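When a robot pushes too hard

Robots that pick things up have to learn where the edges are. If they don't, they bump into them, and sometimes something breaks. One Sunday in December, that happened to a robot called Mallet.

Mallet is a robot arm at the Wellach workshop. Its job is to practise picking things out of a bin and putting them back again. It can do this all day and all night, which is handy, as people like to go home and sleep.

What went wrong?

Mallet was reaching for a ball that had rolled right into a corner. The computer worked out where the ball was, but it got the distance wrong by 11 millimetres. That is less than the width of your thumb. The arm went down, and its metal fingers pressed against the side of the bin.

A person would feel the bump and stop. Mallet kept pushing. The bin slid across the table, and after that every sum the computer did was wrong, as the bin was no longer where it thought it was. It made 130 more tries before anyone came in. On one of them it bent a finger.

How do robots know when to stop?

Many robot arms can measure how hard they are pushing. People choose a limit, and if the push goes over that limit, the arm stops by itself. This is called a protective stop.

Mallet did have a limit. Noura Sleiman, an engineer at Wellach, looked at the records and found it was set much too high. It had been changed for a different job and not changed back.

What did they do about it?

They lowered the limit. They fitted a new finger. They also clamped the bin to the table -- if it can't slide, the computer can trust where it is. And now, if Mallet misses 2 times in a row in the same spot, it has to wait for a person to check.

Could it have hurt someone?

Not that day, as the room was locked. But a robot arm is strong and cannot tell a hand from a hairbrush unless it has been taught to. People at Wellach press the red stop button before they reach into the bin, every time, even to pick up a ball.
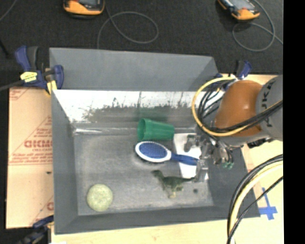 A robot arm at work over a clamped bin. The ball is in the front left corner.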